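2026-01-28

What a day in the cell! I got to Listton before it was properly light and had the arm powered up with my coat still on. The job on the board was the drive bay: gripper zeroing, a new approach path, and a check on whether the speed limit I set last week is any use near the cables. I love this sort of day, all small turns of a screw and then seeing what the thing does. 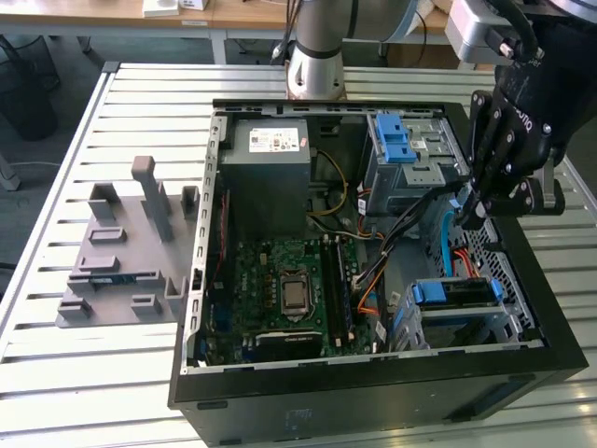 First job was the mounting bolts. Yareli Bañuelos had left me a note from the late shift at Brandale (they run the same cell, more or less) saying hers had worked slack after 40 cycles, so I went round all of mine with the torque key. One moved. I marked it with paint pen and put it in the book. Then I zeroed the fingers, did it again because I didn't like the first number, and wiped down the pads. The hose wanted a bit more slack in its loop too, otherwise it drags on the wrist when the arm swings to the back.

The cables are what make this cell such fun. A bare bay is easy, any arm can do it. Put a real bundle across it, with the blue data lead wandering down the middle, and every path you were proud of on the screen needs thinking about again. So I spent an hour with my hands in it, nudging and looking, going back to the screen and moving one point by 3 mm. 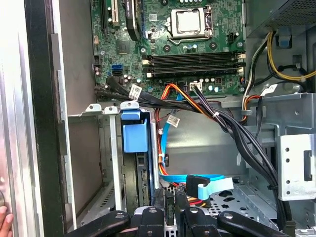

I dropped the approach speed to 15 per cent for the last stretch and left the rest at 100. It looks silly, the arm rushing over and then creeping like a cat, but it gives me time to hit stop, and I'd much sooner have that than a pulled connector. Bermúdez would have me run the lot slow. We shall see in April when the Nonevton people want their timings!

Moved the fixture points as well. They were all taught from the old corner of the plate, so I taught them again from the tall post, much better.
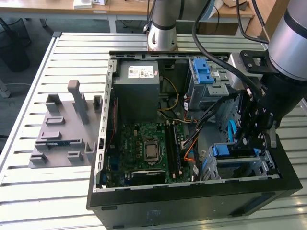
Cell at Listton, fingers in by the lower drive bay.

Tea, then back for the part I'd been looking forward to all week (sad, I know). Drive in its carrier, tilt it, bring it to the cage. I must have fiddled with that tilt for ages. Too flat and the front corner is going to catch the cage, too steep and the wrist has nowhere to go.
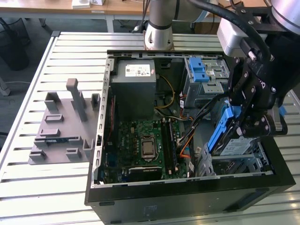
I've saved the angle under its own name so I can get back to it if I make a mess of things tomorrow. Still to do: grease on the second joint, a fresh pair of pads from stores, ring Yareli about her bolts and ask what she uses on the threads. Also find out who has walked off with my good hex key.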